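Travosero Serving Tray and Paper Liners

Counter Service > Trays and Liners

The Travosero is a rectangular serving tray for burger counters, canteens and food courts. It has rounded corners and a raised rim, and it is sold in dark brown. Stavimach supplies it singly or by the case, with or without printed liners.

There are two sizes. The Standard takes a meal for one person with the drink stood on the tray. The Wide is the one to order if your customers tend to share, or if you serve fries in a bowl as well as a bag. Both take the same style of liner but the liners are cut to different sizes, so please check which tray you have before you order paper for it.

Most customers lift the food off within a minute of sitting down. The cup goes on the table, the fries go on the table, and the tray is left with the burger and the napkin. We had this in mind when we settled on the size of the Standard. On a small table there has to be room beside the tray for everything that comes off it.

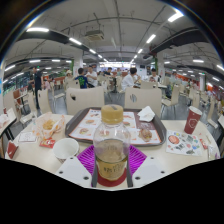
Hazel Holloway wrote to say that her counter had moved down from the Wide to the Standard and that she would not go back, as the bigger one left people holding their drinks. She did add that she kept a few Wides under the till for family orders, and we would suggest the same to anyone with a mixed trade.

Liners

The liners are made for us by Grellard and come in packs of 70. The stock design is a grid of small food pictures, printed in colour on white. Plain white is also available, and we can print your own menu if you send us the artwork. Allow four weeks for own-print orders, longer before Christmas.

A liner should lie flat inside the rim. If it rides up at one side it has been put in crooked or it is the wrong size. Liners are for single use and should go out with the wrappers and napkins.

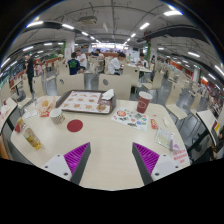

Page last changed: September (liner pack size corrected, Wide back in stock)

Sauce packets, napkins and flyers

Flat things slide. If you hand out sauce packets, put them in the corner furthest from the drink or tuck them under the edge of the food bag. Flyers and stickers are better given out at the till. They end up on the table in any case, and a glossy flyer on top of a liner will move about when the tray is carried.

Napkins can go under the burger or in a corner. We have no strong view on this, though a folded napkin stays put better than a loose one.

Clearing and washing

Tip the liner and everything on it straight into the bin, wipe the tray, then wash it. Trays can go through a rack dishwasher on a normal cycle. Stand them on their long edge to drain. Do not stack them wet - they will stick together and smell by the morning.

Stack dry trays up to 40 high on a level shelf. Any higher and the pile starts to lean. Our Stankevičius trolley holds two piles side by side and is listed on its own page.
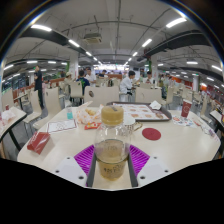 Jalen Achterberg: Trays are fine, they have washed well. My only grumble is that the clearing takes longer than the page makes out. People leave bottles, cups, wrappers, all sorts on the table round the tray, so tipping the liner is only half the job. We now give each clearer a bucket for drinks and that has sped things up.

Reply from Stavimach: Thank you, that is a fair point. Empty any drinks into a bucket first, gather the table rubbish on to the tray, then tip the lot.

Ordering

Trays are sold singly or in cases. Liners are sold by the pack and can be sent with the trays or on repeat. Damaged trays can be swapped if you tell us within two weeks of delivery. We need a photo of the damage and the order number. Opened packs of liners cannot be returned.

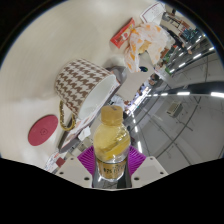
Can I use the liners without a tray, as a place mat?

You can, and some cafés do. The paper will soak through under a cold drink, so put a coaster down as well. The Standard liner is the better size for this.

Do you sell the tray in other colours?

Only dark brown at present. Please write to us if you want a large run in another colour and we will ask the factory for a price.

Related items: Stankevičius tray trolley, Grellard plain napkins, own-print liner form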